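Ticket: Clerkora listing sync drops the last photos in a set
Opened by: Thư Phùng, Illville secondhand shop
Status: Solved
Priority: Normal

Original message

Hi all! First off, I love Clerkora. We moved our whole shop catalog over in August and it has made listing furniture so much nicer. One snag, though. When I save an item with a lot of photos, the last ones vanish from the public page. They still show in the editor, in the right order, with their captions. On the public page the gallery just stops.

It happens on the cream sofa listing every time, and on a Kondo bookcase that went up the same morning. Older listings are fine.
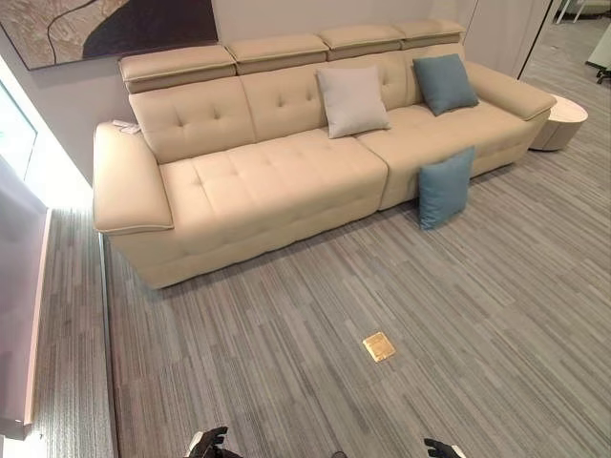 What I've tried so far: logging out and back in, a different browser, clearing the cache, and saving the listing as a draft and publishing it again. No change. I also copied the sofa into a brand new listing and the copy broke in exactly the same way, which I thought was pretty interesting!

Reply from support (Lò)

Thanks for such a clear report, and for trying the copy. That helps a lot. Could you open Settings, then Media, and tell me what the upload timeout says? 

Reply from Thư Phùng

The timeout says 29 seconds. I never touched it, so I guess it came over with the import?

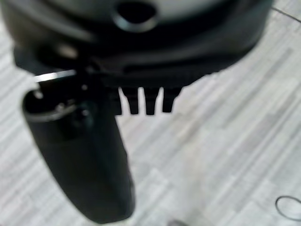 Attachment 1: black housing with a round opening, close up

I tried renaming a file with no spaces, and it still didn't make it to the public page.
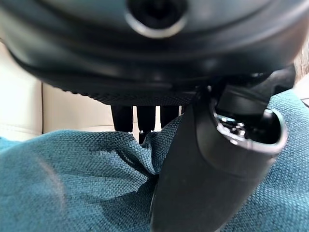 Attachment 2: rounded black casing, textured band along its lower edge

Reply from Lò

 Your timeout is the problem. The old import tool wrote 29 into that field, and the publishing step gives up when it hits the limit, without showing an error. The editor reads from a different place, so everything looks normal there.

Please do this:
Settings, Media, Upload timeout: change to 300
Save, then reload the page and check that it still says 300
Open the sofa listing and choose Rebuild gallery
Wait for the green check before you close the tab

Reply from Thư Phùng

It worked!! The rebuild took 54 seconds and the full gallery is there, captions and all. I did the bookcase next and that one is fixed too. I found 4 more listings from that week with short galleries and I'm going through them now. Rebuild gallery is a great button, I had no idea it existed.

One small wish: could a failed publish show a warning in the editor?

Reply from Lò

Great news! I've passed the warning on as a feature request and linked it to this ticket, so you'll get an email if its status changes. Marking this one solved. If any of the remaining listings won't rebuild, reply here and the ticket will reopen.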